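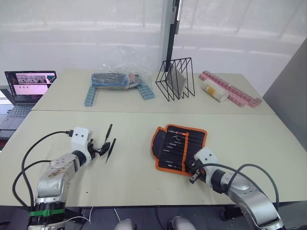

Both arms at the front table, tool roll open, tweezers on the left.

October, 7.40 in the evening

Spent most of the day on the planner. The old Flavetti code treats each arm as if it were alone and then checks for a clash at the end, so when both want the middle of the table it throws the whole plan away and starts again. I have moved the check inside the search. Each arm now gets the other one's path as a moving obstacle, with a time attached to every point.

First run after the change took 900 milliseconds to plan, which is too slow to replan while moving. I found I was rebuilding the collision model for the tool roll on every call, all those screwdriver shafts as separate shapes. Replaced the lot with one flat box and got it down to 602. Still not great, but usable.

The tweezers are the harder job. They are thin and black and lie almost flat, and the depth data under them is mostly noise. The segmenter finds the outline well enough from colour against the pale tabletop, so I take the height from the table plane and ignore the depth altogether. The angle estimate flips end for end now and then. I have added a check on which end is narrower, but want to see it on more poses before I trust it.

Kalness logger filled up again at 1,844 entries and dropped the rest without a warning. Third time this month. I have put in a ticket and set it to write a new file for each run.

Teltgate want the timing figures with both arms moving. Will do those tomorrow, after merging the Papadopoulos branch - it touches the gripper limits and I would sooner not measure everything twice.

Left the replan threshold at 3 millimetres. Backed up the config before tea.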